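Can machines do the dishes yet? a thread, typing this on a break so bear with me

1/ Short answer - no. Longer answer - sort of, in simulation, if the rack is nice and the cup is in a good mood. July 16, 2023, writing it down so I can be embarassed later.

2/ Background: I wash up in a cafe kitchen. Nights I mess with robot sims. Have been on a thing called Makori since June. Free, crashes a lot, I like it anyway.

3/ People think the washing is the hard bit. Nope. We've had machines for the washing forever. It's the putting away and the racking. Every cup a different size, every rack a different shape, stuff left wherever.

4/ So that's the chore I picked. One arm, two fingers, one wire rack. Yellow rods, white caps on the prongs. Cups go over the prongs. My kid can do it half asleep. 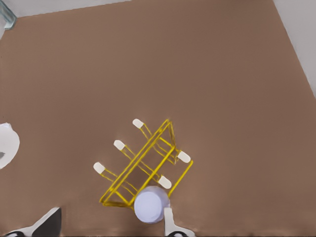
5/ Why wire racks are mean: they're mostly air. The arm has to work out where a skinny rod is in 3D and half the pixels are just table behind it. Edges smear, rods look doubled, and now the prong is in two places. Pick one, good luck.

6/ Clear glass, same problem but worse. I see an edge and a bit of tint and know it's glass. The model sees table.

7/ Numbers, since someone will ask. 1,157 tries so far. Cup ended up on a prong and stayed there in 200. I get through more than that before lunch and I've got a bad wrist.

8/ Most common fail is boring. Lets go a hair too early, cup lands on the cap, tips, rolls off. Second most common is shoving the whole rack across the table. Very relatable

9/ What about the shop floor? Better story there. My cousin's place runs a Doker unit that moves the same part from the same tray to the same belt all shift. Works great. Move the tray two inches and it sulks.

10/ That's the whole gap imo. Shop floor = you fix the world so the machine doesn't have to think. Kitchen = the world is a plate someone left at the edge of the counter.

11/ Saw the Vitus demo going around, the one with the spotless sink. Ok but show me the takes you cut. Show me a rack it hasn't met before.

12/ Sesuvau at least posts the fails. Went through a pile of them last night, felt much better about mine.

13/ Would I pay for one? At 3,000 dollars, if it did mugs and only mugs, my boss would probably bite. It doesn't do mugs yet.

14/ Next up: random rack angles, then two cup sizes, then plates. Plates scare me. A flat thing on a flat table and nowhere to get a finger under.

15/ Break's over, got a real sink to deal with. Will post teh plate runs when there are any - reply if you've got a rack you want me to model, weird ones welcome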